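Eating more fruit on a small budget

In September I decided to stop throwing fruit away. I had never kept track of it before, so I began writing down what went in the bin, and by the end of the month the list was longer than I liked. Most of it was soft pears and half melons that I'd bought because they were cheap by the kilo.

My neighbour Araceli Moya told me to shop twice a week and buy less each time. I resisted this for a while as the market at Evmont is a 2 km walk and uphill coming back. She was right though. I now go just after eight in the morning, when the stalls are set up and the queue is short, and I carry one bag. When it's full I go home. 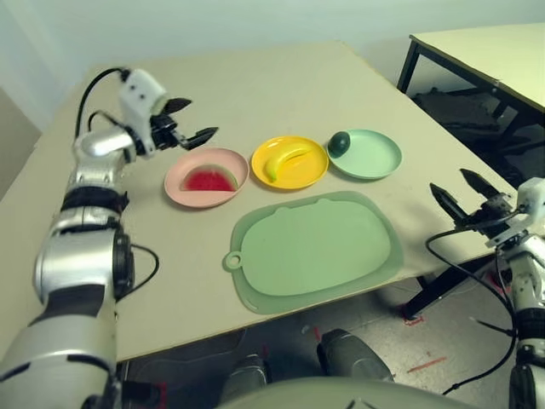

The other change was breakfast. I used to have toast and leave fruit for later in the day, and later I'd be busy and have a biscuit. Now the fruit comes first and the toast only if I'm still hungry. It took a couple of weeks to get used to. Bananas I eat while they still have a bit of green on them, and the spotty ones get peeled and frozen for baking. Avocados stay out until they give slightly when pressed, then go in the fridge, where they'll keep a few more days.

I also stopped buying ready-cut tubs. The one I used to get at the station was 600 g and never tasted of much by the evening. A whole melon takes five minutes to cut up and I can share it with Araceli, who takes the bigger half.

Next month I want to try drying apples in the oven. If anyone has done it without a proper dryer, please leave me the temperature in the comments.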